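Does a Heavier Blanket Help Students Sleep?

Project report, Delcombe Hall sleep survey
Adhiambo Mfinanga

Why I picked this

Half my floor at Delcombe swears by heavy blankets. The store pages say the same thing in nicer fonts: fall asleep faster, wake up less, feel calm. I wanted to know if any of that holds up among people who go to bed at 2 a.m. with a laptop on their chest. I should say up front that I did not expect much, and a reader should keep that in mind when I get to the results.

What other people have claimed

Most of what I found online was written by someone selling a blanket. The published studies I could read through the library were small, and several looked at people with diagnosed sleep or anxiety problems, who are a different group from college students with bad habits. A common trouble is that you can't hide the treatment. A person under a heavy blanket knows they are under a heavy blanket. If they have been told it works, they may report better sleep no matter what the blanket does.

I also noticed how loosely people use the word "better." Sometimes it means more hours. Sometimes it means fewer wakings, or a nicer mood at breakfast. These are separate things and a study should pick one before it starts.

What I did

I asked for sign-ups on the notice board and through the dorm group chat. 20 students joined. Each person slept for 6 nights under their usual covers and 6 nights under a weighted blanket, with the order decided by a coin flip. The blankets were borrowed from the Swai lending closet, which meant they were not all the same weight or size. This bothered me from the start and I never found a way around it on a budget of zero.

Every morning people filled in a short paper form: time in bed, time they thought they fell asleep, number of times they remembered waking, and a score for how rested they felt. I chose the rested score as my main measure before anyone had slept a night. It went from 1 to 10.

I thought about using a sleep app called Draltalex that a few people already had on their phones. I dropped the idea after two of us ran it on the same night, on phones side by side, and got different sleep times for the same person. Paper forms are not great either, but at least everyone knows they are guesses.

What came back

80 percent of the forms were returned. That sounds fine until you look at which ones are missing. Most of the gaps come from weekends, when people went home or stayed out, and those are likely the nights when sleep was least normal.

On the rested score, the heavy blanket nights came out slightly ahead. The gap was smaller than the usual swing in one person's scores from one night to the next, so I would not bet on it. Wakings showed no clear pattern. Time to fall asleep was a mess – several people wrote "no idea" and one wrote "fast" every single day.

4 people quit the weighted part early. Their reasons were heat, heat, a roommate's complaint about the noise of the glass beads, and "felt like being sat on." I left their scores out of the main comparison, then put them back in to see what would happen. With them in, the small lead disappeared. I think this matters more than anything else in the report, as the people who hated the blanket are exactly the ones you lose if you only count those who finish.

Problems

I knew everyone in the study, and they knew what I was testing. A few of them also knew I was doubtful, which may have pushed their answers down. The building heat in December was stuck on high, and a heavy cover in a hot room is a poor test of a heavy cover. I didn't record room temperature. I should have.

I also didn't ask about coffee, which my adviser at the Stando learning center pointed out after all the forms were in.

What I would say if someone asked

My results do not show that heavy blankets help students sleep. They don't show that they fail, either; the study is too small and too leaky for that. Some people in the group liked them a lot, and liking your bed is a decent reason to buy a blanket. I just wouldn't call it a treatment on this evidence.

If I ran it again I would use matching blankets, log the room temperature, and compare against an ordinary thick comforter of the same size – a thin sheet would be too easy to beat. The blank form and the coin flip record are in the folder with my notes.

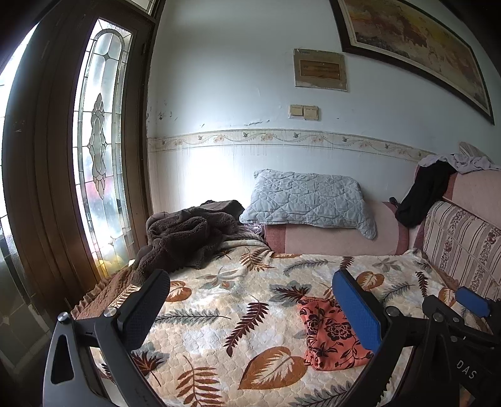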